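Sixten Engström keeps the heating off in the listening room until 9 in the morning. By the time he arrives the walls are cold, the speakers are cold, and he starts the day's first measurement before he has taken his coat off.

"Most people hear a speaker for the first time in a store at room temperature," he says. "Then they put it in a kitchen, or a garage. I want to know what it does in January."

Engström is head of acoustics at Nordin, which makes three wireless speakers and a soundbar. The newest of them, the Vilto, is a portable model that went on sale this spring after a delay of 7 months. He agreed to talk about the delay, and about how a small company decides what a speaker should sound like.

The original plan was simple. The Vilto would use the same woofer as the older Anel, in a smaller cabinet, with new software to make up for the lost volume. The first prototypes measured well. Engström took one home and stopped liking it after two evenings.

"The bass was there on the graph," he says. "With voices it was tiring. I would turn it down, and then turn it down again. My wife asked if it was broken."

He spent several weeks looking for the cause in the software. It was in the port, the opening that lets air move in and out of the cabinet. At low levels it behaved. At higher levels the air made a soft chuffing noise, too quiet to notice by itself but loud enough to blur speech. The team tried wider ports, then longer ones, then a port with a bend in it. In the end they dropped the port and went to a sealed cabinet with two passive radiators.

"That meant new tooling, and it meant telling the sales people," Engström says. "The tooling was easier."

Nordin does its tuning in two stages. The first is done with microphones and takes a few days. The second is done by ear, with a group of 9 listeners drawn from inside and outside the company. They hear short clips at matched volume and don't know which version is playing. Over the course of the Vilto project they filled in 3,709 score sheets, all on paper, all typed up later by Engström himself.

He has been asked why he doesn't use tablets. "People click the same number again and again on a tablet," he says. "With a pencil they slow down."

The clips are mostly dull by design. There is a radio weather report, a solo cello, a man reading from a tax guide, and a choir recorded from too far away. Pop music comes in at the end. Engström says a loud, modern mix hides problems, and that he can learn more from ten seconds of a person talking.

The listeners did not always agree with him. He wanted the treble a little lower than it is now. The panel preferred it higher in four rounds out of five, and he gave in.

"I still think I'm right," he says. "But I'm 58. I know what has happened to my hearing above a certain point, and some of them are 25." 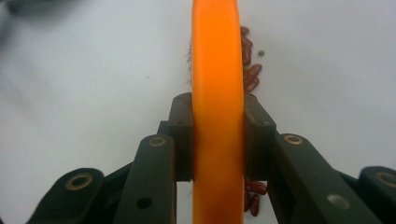 An orange ring held between two dark finger pads.

One feature he fought for was the fixed volume limit in the evening mode, which Nordin calls Preltenel. It holds back sudden peaks and lifts quiet speech a little, so that a film can be followed with a child asleep in the next room. Early reviewers have been split on it. Some found it flat. Engström says that is a fair description of what it does, and that it can be switched off.

He is less relaxed about battery life. The first production run shipped with software that kept the wireless chip awake longer than it needed to be, and owners noticed. Support received 951 messages before an update went out. Engström read a lot of them.

"You get the complaint, and then there's a line at the bottom about what they listen to," he says. "I kept a list. A lot of baseball. I had not tuned it for baseball."

He has since added a clip of a ballgame broadcast to the test set, crowd noise included. It will be used on the next model, a larger speaker meant for shelves – he won't give a name or a date. Cabinet drawings are done and the first drivers are due from the supplier this month.

He expects to take one home once it plays. He will set it up in the kitchen and leave it there for two evenings.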